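Section 4: Recording Your First Practice Set in the Simulator

Now for the fun part! By this point you have the Mesgate simulator running and the arm answers your hand controller. In this section you record demonstrations, the short runs the Gurnico learner will copy from. Take your time with the first few — everyone's early runs are wobbly.

Before you start

Finish the controller calibration in Section 3. Each run takes up to 1,536 simulator steps, and a full practice set is 108 runs.

CAUTION: Do not change the physics settings partway through a set. Runs recorded under different settings can't be mixed, and the learner will not warn you.

4.1 Load the tray layout

1. Open the Scenes menu and choose Redholm Tray.
2. Press Reset once. Wait for the small objects to settle before you touch the controller.
3. Orbit the view until you can see the planks, the cubes at their left ends and the gripper all at once.

The tray is open on the side facing the arm, so you can come in low along a plank without climbing over a wall. The planks look different from one another, and that's a big help when you label your runs later. Call them striped, patterned and plain.

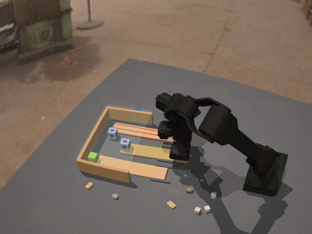
4.2 Record a run

1. Pick one cube and one plank. Type both into the Task box, for example "green cube, plain plank."
2. Press Record. The timer turns red.
3. Bring the gripper in slowly and work on the cube you named. Leave the loose pieces in front of the tray alone; they are there so the learner gets used to clutter.
4. When the task is done, hold still for a second, then press Stop.
5. Choose Keep or Discard.

Note: Keep the runs where you miss, back up and try again. Those are wonderful examples! Discard a run only if the controller dropped out or you went for the wrong cube.

4.3 Add variety

After every few runs, press Shuffle Light. The arm's shadow will fall on a different part of the table, and the learner soon stops leaning on it as a clue. Switch planks often too.

4.4 Check and save

1. Open the Lindgren viewer and play back a handful of runs at double speed.
2. Fix any Task labels that don't match what you did.
3. Press Save Set and give it a name you'll recognize.

Rosaire MacPherson's starter set, with 394 runs on this same layout, comes with the install. Load it next to yours and compare — it's a great way to pick up smoother approaches.

If Save Set stays gray, a run is still waiting for Keep or Discard. Scroll up the list to find it.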